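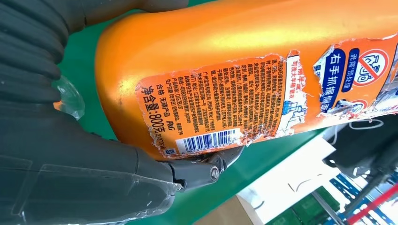

Hi Glenys,

August report, a bit longer than usual because there's more to tell. Grab a coffee!

**Where we are**

We closed the month with 1,849 recorded demonstrations on Jekerer, up from 742 when I last wrote. Of those, 1,196 have been checked and passed for training. The rest are either waiting for review or sitting in the "maybe" folder, which I promise to go through before the next report (I know, I said that last time).

Most of the new ones are remote-control sessions. You'll remember we started the year moving the arm by hand, just holding it and walking it through the motion. That's still the quickest way to teach a simple reach, and Lucinda still likes it for the first few tries on any new object. But once fingers have to close on something it gets awkward, and your own arm keeps wandering into the wrist camera's view. So for grasping we've gone nearly all the way over to the glove and headset.

**Household bottles**

This was the big push. I'd been putting bottles off because I figured they'd be boring, and boy, was I wrong. The big orange detergent bottle (800 grams, P&G logo on the label) has taught me more than anything else on the list. It's smooth, it's shiny, and it's wider than the hand is comfortable with. When it lies on its side we come in at the base, with one finger over the top and one underneath. When we come in too fast it rolls. When we come in too slow the operator gets nervous and squeezes early, and then it rolls anyway.

What finally helped was splitting the demonstration into two moves. First you bring the lower finger in until it just touches, and you stop. Then you close the top. Lucinda came up with the stop, and she counts "one, two" out loud while she does it, so now we all do. The recordings are longer but so much cleaner, and I'd take that trade any day.

The wrist view has been a pleasant surprise too. I'd worried that the hand would block everything, but even with the fingers wrapped around the base you can see plenty of the bottle and a strip of the green work surface beside it. The highlights on the plastic still bother me. A long bright streak down the side of a bottle moves whenever the arm moves, and I don't know yet how much of that the model is picking up on. I'd like to record a batch with the lamps turned down and compare.

Label wear is on my list as well. The paper on the orange bottle is badly torn now, with shredded bits along the edge and patches where the plastic shows through. I'm keeping it in the set! People's bottles at home get beat up, and I want the training data to have some of that. I would like a fresh one next to it, though, so we can tell whether a miss comes from the grasp or from the look of the thing.

**Operators**

We trained two new people on the glove. It takes longer than I told you in the proposal. They can steer the arm pretty quickly, but getting a feel for how hard the fingers are pressing, when all you have is a picture and a little buzz on your fingertip, is a whole different skill. I've set the first 122 recordings from each new operator aside as practice. They're kept, just not counted in the totals up top.

**What went wrong**

The glove software from Grusent dropped its connection over and over during the first part of the month. We lost several sessions partway through. Their update seems to have fixed it, but I've asked everyone to save after every tenth grasp anyway.

The arm from Zadico has been fine. I have no complaints there, except that the joint limits kick in right where you want to reach over a tall object, so we moved the work surface a little closer.

**Next month**

- Finish the bottles, including upright ones and half-full ones
- Clear the "maybe" folder
- Start on pouring, hand-guided first and then with the glove
- Run the first side-by-side of one-move and two-move grasps

**Things I need from you**

Could you approve the second glove? With only one, somebody is always standing around waiting. Gasser has quoted us for it and I've put the quote in the shared folder. I'd also like a yes or no on carrying the leftover travel money into equipment.

Lucinda will send the spending sheet separately. Call me any afternoon if you want to go over it, or come by and try the glove yourself. You'd be good at it!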